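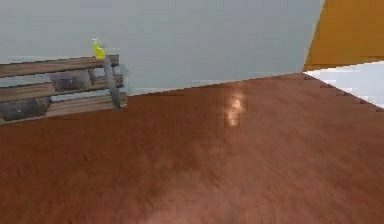
A computer-made picture of a wooden floor and a plain wall.

323 shares | 3 comments

How Does a Town Choose Who Does the Work?

A town government needs many things: school desks, road repairs, clean water pipes. It pays for them with taxes, the money that people and businesses give to the government. That money belongs to everyone, so there are rules for spending it.

When the town of Romotwood needs a large job done, it publishes a notice called a tender. The notice says what is needed and when it must be finished. Any company that can do the work may send in an offer, called a bid. Bids stay sealed until a set date, and then they are opened together.

In August, Romotwood asked for bids to supply 149 school desks. Two companies, Orkex and Dumik, replied. Orkex asked for less money. Dumik promised to repair broken desks for longer. Town officers gave points for price, quality and safety, and Dumik had the higher score.

Officers may not choose a company owned by a friend or a relative — this is called a conflict of interest. An officer who has one must say so and leave the decision to others.

A company that believes the rules were broken may ask for a review. The town must then explain its choice in writing.

Words to know
Bid: an offer to do a job for a certain price.
Contract: a written promise that both sides must keep.

Comments

Liesbeth Bosman
Read this with my class. They wanted to know what happens if two bids get the same score.

Karthikeyan Bhat
In our town the lowest price wins, no points at all.

Bindu Warrier
My son is 9 and now he is asking who bought the swings.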